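Duvville Robotics Club - Set-up Guide
Section 7: Cloth pick-up with two arms

1. Check that the clamps on the front edge of the table are tight.
2. Put one piece of purple cloth within reach of the right arm.
3. Start Kudo and lower the right gripper on to the cloth. Keep the left gripper open and clear.
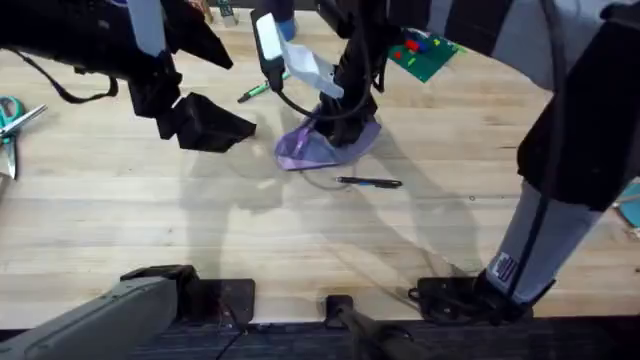
4. Close the gripper slowly and wait 30 seconds before lifting.
5. Save the run in the Virby folder.

Caution: keep hands off the table while either arm is powered.

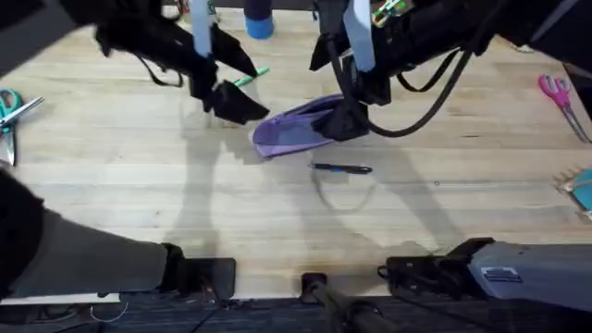

Fig. 7.2 - Right gripper on the cloth, left gripper open

Note: report faults to Beatriz Antunes - do not restart the arms yourself.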